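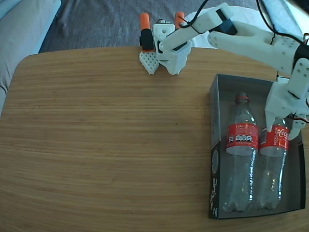 Talks > 2021 > Trenstead Manipulation Meeting > Speaker notes

Grasping clear bottles with low-cost arms: start-pose resets
Sihan Jia, with Huiling Lu
July 1, 2021

Slide 1. Title. Thank the Trenstead hosts. Say that Huiling did the controller work and will take the questions on timing.

Slide 2. Problem. Empty soda bottles are light, clear and easy to push. A learned policy tends to find the label, because the label is the only part with steady color. The label is often a poor place to grip. On the neck the fingers close on something narrow and fairly stiff. On the body they close on thin plastic that gives way, and the position estimate goes bad in the same moment.

Slide 3. Task. Bottles go between the tabletop and an open box. Both directions count as one task with two goals. We score a trial as a success if the bottle is released in the goal region and stays there for 3 seconds. Tipping over after release is allowed. Dropping from above the box wall is not.

Slide 4. Setup. Printed arms, hobby-class servos, position control only. No force sensing. Mention backlash here: it is worst at the wrist and we did not model it.

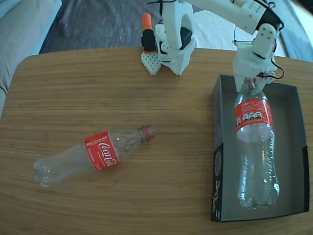
Slide 5. Right gripper at the neck of one bottle, second bottle lying on the table.

Slide 5, continued. Leave this up while explaining the two grasp cases. For a bottle on its side, the gripper has to line up across the bottle axis, and the axis can point anywhere. For a bottle in the box, the walls limit the approach and the wrist has less room. Early policies averaged the two cases and arrived at an angle that suited neither.

Slide 6. Method. We record a demonstration, then cut it at the point where the fingers start to close. The part before the cut is the approach. During training we reset the arm to a random pose along the approach and ask the policy to finish from there. Most of the added data is therefore close to contact, where the errors are. The part after the cut is used as recorded.

Resets are drawn more often from the last stretch before closing. Huiling's controller checks each reset pose against the box walls and drops any that would touch – this took longer to get right than the learning code.

Slide 7. Data. 130 demonstrations, of which 21 were held out. Bottle pose was changed by hand between demonstrations. We kept dented bottles in the set. An earlier version from January used clean bottles only and did badly on creased ones.

Slide 8. Result. Over 100 test trials per condition. The reset policy beats the plain one on bottles lying on the table. In the box the gain is smaller, and for poses close to a wall we can't separate the two. Read the plot left to right and do not skip the wall column. Someone will ask.

Slide 9. Failures. Main one: a finger lands on the shoulder of the bottle and the bottle rolls. Second: the fingers close too early, short of the neck. The Ivanov baseline shows the second failure as well, so it may come from the servos – we have not tested that.

Slide 10. Next. Repeat at the Hutville lab with a different box. Try the Silham wrist, which has less play. Lighting was not varied in this study and should be.

Backup slides: reset sampling weights, wall check, list of excluded trials. Go to the wall check first if asked about safety.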